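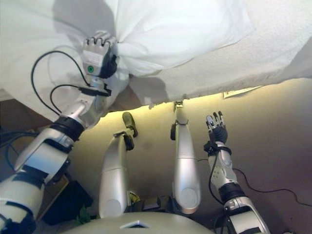

White bedding, gathered up in a fold.

My grandmother made her bed before she would speak to anyone. She came out of the bedroom at ten past six with her hair already pinned, and if you looked in behind her the covers were pulled so tight that you could have rolled a marble from one side to the other. I grew up thinking this was simply what old people did, the way they kept string, and I left home at nineteen fully intending never to make a bed again in my life.

I kept that up for a long time. My argument, which I offered to anyone who would stand still, was that you are only going to get back into it. My friend Rasmus, who shared an apartment with me over the bakery in Mundham, went further and claimed it was healthier to let the sheets air. He may well have been right. Some mornings I still think he was, and I leave the covers thrown back until I've had my coffee, which seems to me a fair compromise with a man who also taught me how to poach an egg.
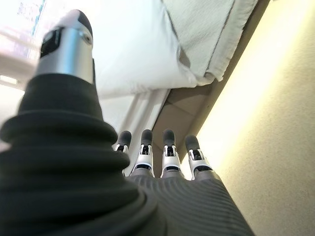
What changed my mind was a summer of being no use to anybody. I had hurt my back in August, hauling a dresser I had no business hauling, and for weeks the day had no shape to it at all. I'd get up, go lie on the couch, and drift back to bed in the afternoon because there it was, open and waiting. My neighbor Filipa Mendes came by with soup one noon, took a look through the door, and said, very kindly, that a bed like that never lets you leave. I was a little offended. Then I went in and pulled the sheet straight, slowly, one corner and then a rest and then another corner.

I won't tell you it fixed my back. But the day had a start to it after that, and I wanted to keep the start once I had it.

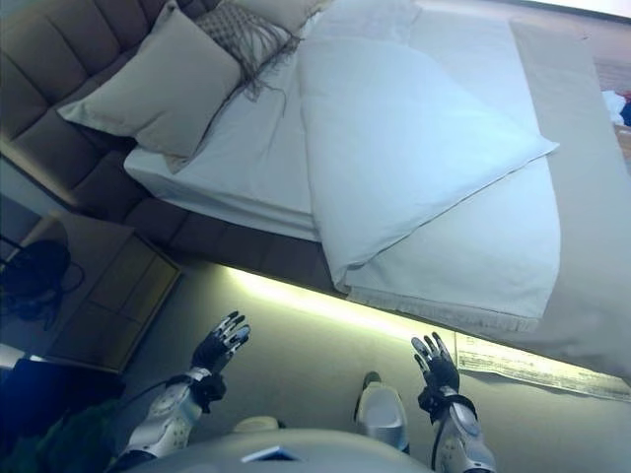 A fringed pillow is a small extravagance, and I'm for it.

Now, I part ways with the people who have turned this into a contest. There are folks who will sell you a 2,000 dollar set of linens and a class on how to fold them, and I once read a hotel manual with so much to say about corners that I needed a nap by the end. Please don't do any of that. My top sheet came from a church sale and has a darn in it the size of a quarter. I have never once ironed a pillowcase — my grandmother would have something to say — and I still sleep very well.
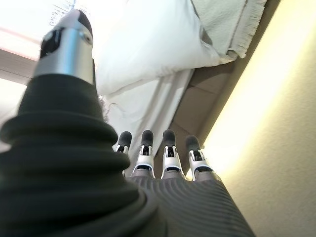 Somewhere between the bed and the wall there is always one more corner to see to.

So my advice, if you'll take it from a late convert, is to give it a couple of minutes and be sloppy about it. Pull up whatever is on there and give the pillow a thump. If someone is still asleep on the other side, do your half and leave theirs alone. I've been at it for years now, and mine still comes out lower on the left.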